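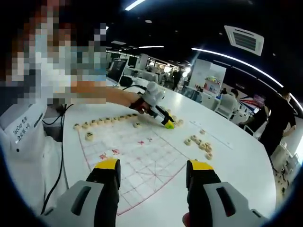

Birger Kristiansen, workshop notebook, Nodura bag repair and resale
May, entry 16, started 7.40 in the morning

Continued with the brown shoulder bag from the Drostmont lot. The edge paint on the strap is cracked in the usual place, near the buckle holes. Yesterday I sanded it with 400 grit and put one thin coat. This morning it looked good from far away, but under the lamp there are small bubbles on the left side. I think I stirred the bottle too fast. Sanded again, second coat with the needle tool and not with the roller. Let it rest until after lunch.

Darcy, if you read this: the roller is clean but the handle is loose, please do not use it for customer bags.

Prices. Darcy Hinds wants to list the whole lot before the end of the month, and I agree in principle. We paid 727 for the lot, which was fair, but two of the bags have sticky lining inside the zip pocket and must be relined before somebody can buy them with good conscience. The lining alone takes me most of an afternoon per bag. I would like to sell those two separately, with the work written clearly in the text, and the others as they are.

Test with the cleaning cream from Clultholm. I tried it on the inside of the flap first, on the small green evening bag. It took away the dull layer, but the cloth also became a little green, so colour is coming off. Stopped there. Tried the same cream on the black tote with the pebbled leather, no colour on the cloth after 7 passes. My rule for now: only for dark, finished leather, never for the soft dyed ones. I wrote it on the lid too.

The Wihongi clutch. The customer asked for a new magnet closure. The old magnet is sewn between the leather and the lining, so I must open the bottom seam for 6 cm. The old stitch holes are good and I will use them again. Thread: the nearest we have is a bit too yellow. I put a piece beside the seam in daylight and could see the difference, so I ordered the darker one. Do not start before it comes.

13.15. Edge paint is dry to the finger. No bubbles. One more coat tomorrow, then wax.

Hardware: we are nearly without the small D-rings in brass colour. The last ones we got were lighter in weight and the plating went off at the corner after a short time on my own bag. I prefer to pay more and take the solid ones. Darcy, can you ask what is the smallest order?

Still open: dust bag for the green one, smell in the black tote (put it with the charcoal overnight, zip open), photographs of the strap when it is waxed.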